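Product Review: Flomevine Base Planner, Desktop Edition
Reviewed by Nhyira Lamptey for the Ledden Players' Association
Published Mar 4, 2019

The Association reviews third-party tools when enough members ask whether a purchase is worthwhile. Flomevine is a paid planning program for Dandarance, the online strategy game in which most of our alliances compete. It allows a commander to lay out a base, test upgrade orders and estimate the resources needed before committing anything in the live game. This review covers the desktop edition only. The phone version is sold separately and has a different feature set.

Testing was carried out on two accounts. The first was a mature base with a power rating of 2257, held by a member of long standing. The second was a newer base rated at 895, with several storage buildings still below level 8. Both accounts were entered by hand, as Dandarance does not offer an export file. Entry of the larger base took most of an evening, largely on account of the walls, which must be placed one segment at a time.
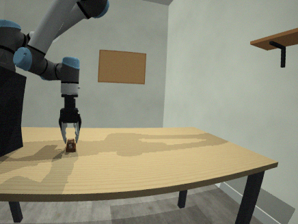
Once a base has been entered, the program performs well. The layout grid responds quickly, and buildings may be moved in groups, a feature the in-game editor still lacks. The upgrade queue is the strongest part of the product. The user sets a target, such as a maximum-level command hall, and Flomevine produces an order of construction along with a daily resource requirement. Reviewers compared the suggested order for the smaller account with the one recommended in our own beginners' guide. The two differed on the timing of the second shipyard, and Flomevine's order reached the same hall level with fewer idle builder hours.

The raid estimator is less satisfactory. It assigns every base a defense score and predicts how far a standard attack will penetrate. For the mature account the prediction was close to the results recorded in the defense log. For the newer account it was consistently too generous. The estimator appears to treat a mortar under upgrade as fully active, when in the game it does not fire until the work is complete. Members who plan their upgrades around raid protection should check each mortar by hand and switch it off in the planner for the duration.

The manual gives little guidance on this point. It is clearly written in its opening chapters, but the section on defense scoring refers the reader to a formula that is not printed anywhere in the document. An inquiry to the support desk received a courteous reply within two days, stating that the formula would be added in a later release. 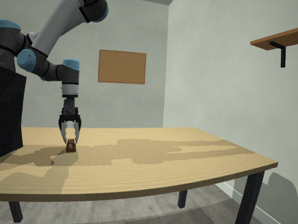 Robot arm with its gripper at a small block on a table, computer rendering.

Alliance officers may be interested in the shared roster. Up to 79 bases can be stored under one license, and each may be marked as public or private within the group. Permissions are simple to set. There is, however, no record of who changed a layout or when, and two officers who edit the same base will overwrite each other without warning. Lau, the free browser planner that many members already use, keeps a basic change history and is preferable in this respect. It has no upgrade queue, and its building data has not been refreshed since the August balance patch.

Stability was good throughout. The program closed unexpectedly on one occasion, while a large roster was being sorted by hall level, and no saved work was lost. Members with older computers should note that the three-dimensional preview is slow to load — it can be turned off under Display, and doing so has no effect on the other functions.

Recommendation: suitable for individual commanders at the middle and upper levels who are willing to spend time on the initial entry. Officers managing a shared roster are advised to wait for a release that includes change tracking. New players are adequately served by the beginners' guide and the free planner.

Rating: three and a half out of five. The defense score will be tested again when the next version is available, and the rating amended if necessary.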